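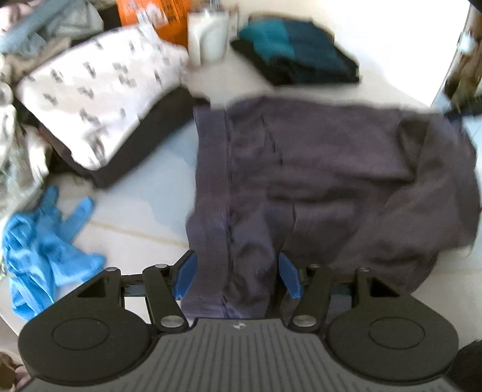

Garments with a full-length or part-length zip were treated as a separate class throughout the study, as their behaviour on the table differs from that of plain knitted tops in ways that affect every later step. A zip is a narrow, fairly stiff strip sewn into a much softer sheet. When the garment is laid out, the strip tends to keep its own line, and slack cloth must collect somewhere else. In Figure 4 the long seam with the zip runs down the left portion of a dark purplish-grey garment, while the cloth on the right bunches into loose folds and a few creases cross the body diagonally. We refer to this state as "spread, unsquared": most of the cloth lies flat, but the garment has not yet been brought to a shape from which a repeatable first fold can be made. The share of items left in this state by the initial spreading step was one of the main outcomes recorded at Witesstead.

4.1 Garment set and surface

The set consisted of 14 zipped garments, drawn from the larger Primness collection of household clothing. All had been worn and washed before they entered the collection, and none was bought for the purpose. They varied in weight, in length of zip and in whether the zip tape was stitched flat or allowed to stand slightly proud of the cloth. Hooded items were left out. A hood adds a second thick area at the neck, and in early trials it was not possible to separate its effect on the fold from that of the zip.

Each garment was given a bending score before the folding sessions began. Two strips of the garment were considered, one along the zip and one parallel to it at mid-body, and the overhang of each was measured at the table edge. The ratio of the two overhangs is called the Clekov ratio in the remainder of this paper. A ratio near one indicates that the zip adds little stiffness compared with the body cloth; higher values indicate that the fold line will be governed by the zip. The measure is crude. It takes no account of the slider, which is a point load, nor of any difference between the two sides of the tape. It was kept because it can be made without cutting the garment.

Folding was done on a smooth, pale surface of fixed height. Some slip between the cloth and the surface is needed, or the garment cannot be squared by drawing on one edge, but too much slip lets the lower layer travel when the upper one is turned over. The same surface was used for all garments so that differences between items would not be mixed with differences between tables. It was wiped at the start of each session and whenever lint became visible.

4.2 Spreading and squaring

Each trial began with the garment dropped in a heap from a set height. It was then spread, squared and folded in three stages. Spreading ended when no part of the body lay under another part of the body, loose folds of less than a hand's width being permitted. Squaring ended when both side seams were straight to within the tolerance given in Section 3. For garments with the zip closed, the zip itself was used as the reference line; for garments with the zip open, the back neck seam was used instead.

A total of 700 trials was carried out with zipped garments, out of over 3,000 in the full programme. The order of garments was shuffled within each session. A trial was abandoned if squaring had not been achieved after 18 separate adjustments, an adjustment being defined as any single grasp, movement and release of the cloth. Abandoned trials were kept in the analysis of spreading but removed from the analysis of fold quality.

The position of the grasp proved to matter more than its number. Grasps on the body cloth well away from the zip moved slack along the garment without removing it, so that a fold cleared from one side would often return at the hem. Grasps close to the zip moved the whole garment and left the slack much as it had been. The most productive grasps were those made at the side seam, with the direction of pull at right angles to the zip. These took up loose cloth across its full width and usually left the zip where it was.

Diagonal creases were a more stubborn matter. They were common where the shoulder and the opposite hem corner had been pulled in turn, and they were seldom removed by a further pull in the same direction. A short, light pull across the crease was effective on the thinner garments. On the thicker ones the crease could be reduced but was still present at the first fold in most trials, and it then showed through the finished packet as a raised line on the upper face.

4.3 Folding in relation to the zip

Two folding orders were compared. In the first, the sides were turned in to meet behind the zip, leaving it on the centre line of the packet. In the second, the garment was folded in half lengthways, with the zip along one outer edge. Both orders finished with two folds across the length, and both therefore required the zip to be bent twice.

The centre-line order gave packets of more even thickness from side to side. The half-fold order was quicker to carry out and needed fewer adjustments, but the packets were thicker along the zip edge and leaned when stacked. The difference grew with the Clekov ratio. For garments in which the zip added little stiffness, the two orders gave packets that could not be told apart by the stack measure, and we see no reason to prefer the slower one for such items.

A partly open zip was the worst starting condition under either order. The two halves of the tape diverge above the slider, and the cloth on each side is then free to shift by a different amount. Closing the zip before spreading removed the problem, although it made the initial heap slower to open out. The written instructions issued to the Khokhar laundry on 25/03/2020 left this point to the person folding. The revised version, prepared in May, calls for the zip to be closed fully and the slider laid flat before the garment is squared.

4.4 Limits of the comparison

The garments were all adult sizes, and the results should not be carried over to children's clothing, where the zip takes up a greater share of the total width. Drying method was not controlled before an item joined the collection, and some of the stiffness recorded for the tape may reflect past heat. Repeated handling is a further concern – the later trials were made on cloth that had already been folded many times along nearly the same lines. Pressing between sessions reduced these marks but did not remove them from the two heaviest items, and for those garments the fold positions in the later sessions are likely to be more regular than they would be in a household. The stack results in Section 5 are reported with and without them.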